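About Us

Hi, and welcome! If you've landed on this page you probably ate one of our sausages somewhere and wondered who made it. Well, that would be me, my family and a kitchen that smells of smoke pretty much all year (so does my car, and so does my good coat).

We're Corudier, a small sausage kitchen and grill school on the Drorkberg road. The building went up in 1940 as a feed store, and you can still find the old loading hatch behind our walk-in cooler. When I took the place over it had a leaky roof and a floor that sloped so badly you could lose an onion down it. We fixed the roof first. The floor took longer, and there's still one corner where I don't put anything round.

I learned to make sausage from my grandmother, who measured salt in her palm and got cross if you asked her for a number. I've since bought a scale, sorry Grandma! Our house link is still her recipe though, with a bit more garlic and a coarser grind. We make 7 kinds now. The Engelhardt is the mild one with marjoram that kids go for, and the Dritance is smoky with a good kick of paprika, and that's the one people drive over for. The rest change with what I feel like and what the butcher has that week, so give us a call before you come if you have your heart set on something.

The cooking classes started because customers kept telling me their sausages split, or burned outside and stayed pink in the middle. I used to explain it over the counter with a line out the door, and then one July I just put a grill in the yard and told everyone to come back at 5 p.m. We ran out of buns! Now we run two kinds of class, the beginner one (fire, heat, turning, not poking) and the stuffing class, where you make your own links and take them home. We keep both of them small so everybody gets a turn at the grill.

We're big on skewers here. A link on a stick is easy to turn, easy to hand over and easy to eat standing up, and in my book standing up is how a sausage should be eaten. We're big on ridged aluminum trays too – they keep the drippings off the coals, and the fire stays a lot calmer for it. They do get messy, and I like them that way.
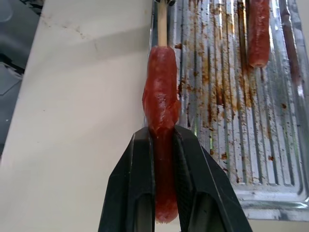
One on the stick, another still on the tray.

I get asked a lot about the wrinkles. I like a skin with some wrinkle and shine to it, and if one side swells up a bit lumpy, that's fine by me. Go slow, keep turning, and use a thermometer if you're not sure. Please don't cut it open to check!

We also cook for school fairs, birthdays and the odd wedding. Our biggest day so far was 529 sausages, and my arms knew about it for a week. For small parties we'll drop off raw links with skewers and trays, and you do the grilling yourself.

Come by the shop, say hi, try a piece of whatever's on. The coffee is free and the mustard is homemade – ask for the hot one if you dare.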